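Search news
Enter keyword
Go

Sarmiento sets aside money for two-handed packing robots

Wed 14 August | By the Stundton business desk

Packing firm Sarmiento plans to buy two robots for its Dalladton site and will ask suppliers for final prices in September. The machines would handle bottles on the bagging tables, a job now done by hand on both shifts.

The company has put 16 percent of this year's equipment budget toward the purchase. Spare hands, wrist sensors and staff training are priced separately, and the service contract would run for 5 years.
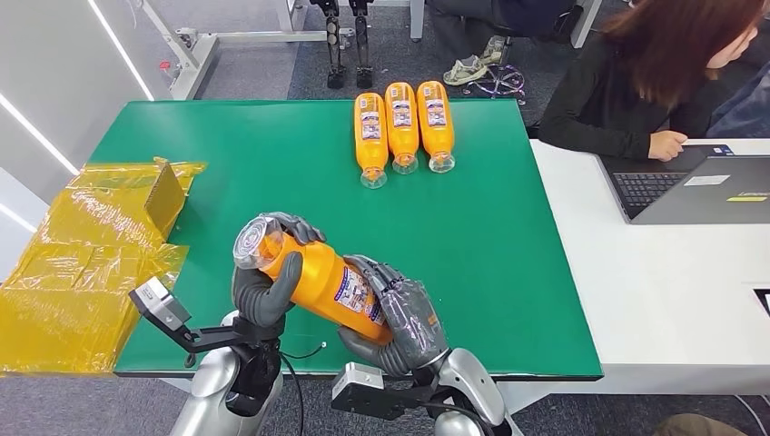

A robot holds an orange bottle in both hands over a green work mat.

Sarmiento wants each robot to handle 80 bottles an hour before it signs. Leasing is still an option if the quotes come in too high. A second order, for the Steltden warehouse, would wait until next year's budget.

Contact the newsroom | Copyright Stundton business desk | Back to top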